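Search this site Go

Setting up finger pads on a hand-held gripper

4 min read

I've been swapping pads on our hand-held gripper since July, and Garba Ojo keeps asking me to write down how I do it, so here goes! You'll need the gripper, two sets of pads (I've been comparing foam ones with the plain rubber ones from Kimard), a soft cloth and a flat board to work over.

First, take the old pads off and wipe the fingers down. Fit the new ones loosely, close the fingers slowly and check that the faces meet flat. If one side touches first, back off, nudge it and try again -- then tighten both up.

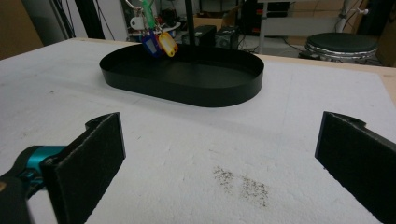
Choosing test objects is where I used to go wrong. I'd grab blocks, and blocks are easy, so every pad looked brilliant. Now I like awkward, dangly things, and plastic key tags on split rings are my favourite (a blue one and a yellow one side by side will do nicely, over a black oval tray on white foam board so you can see what you're aiming at). Open the fingers wide, come in slowly and go for one tag only. Do 30 tries with each set of pads and write down every miss, even the silly ones.

Then play the clips back and look at how the tag sits between the pads. With the rubber set mine twisted a lot. Foam was kinder, but I had to squeeze harder than I expected!

Candela Collado does 200 tries per set, and she's far more patient than me. Start with the 30 and see how you get on -- and keep your old pads in a labelled bag.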